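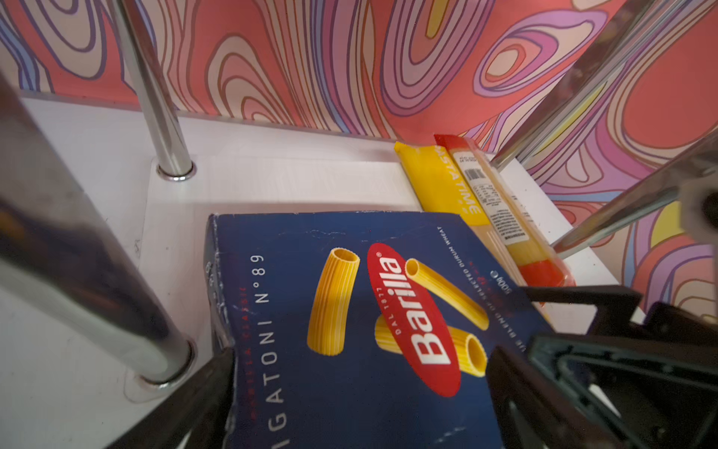

Establishing shot

An establishing shot is a view, usually wide, that tells the viewer where the next part of a film or program takes place. It may show a town, a coastline, a building or a stretch of open country. In stock footage, the term is also used as a search label for clips of recognizable places that can be sold to many different productions.

Use

In narrative film the establishing shot traditionally comes first, followed by closer views of the people in the scene. Some directors place it later, after the audience has already heard voices or seen a face, so that the location is held back for a time. Television series often return to the same exterior view many times over a season. Such exteriors are commonly filmed in a single visit, in daylight and at night, and kept by the editor for later episodes.

Documentary makers use establishing shots to mark a change of region or season. A valley under snow, followed by the same valley in leaf, is generally understood without narration.

Aerial establishing shots

For much of the twentieth century, aerial views were filmed from airplanes and helicopters, and their cost limited them to larger productions. Small drones made the aerial view available to crews of 2 or 3 people and greatly increased the supply of such clips in commercial libraries. Common forms include the rising reveal, in which the camera climbs from behind trees or a ridge; the orbit, which circles a tower or summit; and the straight push toward a skyline. Local flight rules apply, and permission may be needed over parks, roads and crowds.

Stock libraries

Libraries catalog establishing shots by place, time of day, weather and camera movement. The Plurkari library, which opened in 2000 with footage transferred from film, divides its holdings into 43 location classes, among them harbors, farm towns, mountain passes and suburban streets. Its catalog separates clips in which a place is named from those sold as a general type, such as "small town, autumn." The Multetton collection follows a similar plan but adds a field for the direction of the light, which helps editors match a purchased clip to their own material.

Clips of the Ghauri valley and the lake at Talell are frequently licensed as general mountain scenery and have stood in for several other regions. Critics of the practice object that it misleads viewers of factual programs. Both libraries ask that clips used in news or documentary work be labeled with the true location.

Technical considerations

Editors generally prefer a steady clip with several seconds of usable footage before and after any camera movement. Readable signs, license plates and recent buildings can shorten the useful life of a shot or require a separate release.

See also: Aerial photography; Cutaway; Master shot; Stock footage

Last updated: February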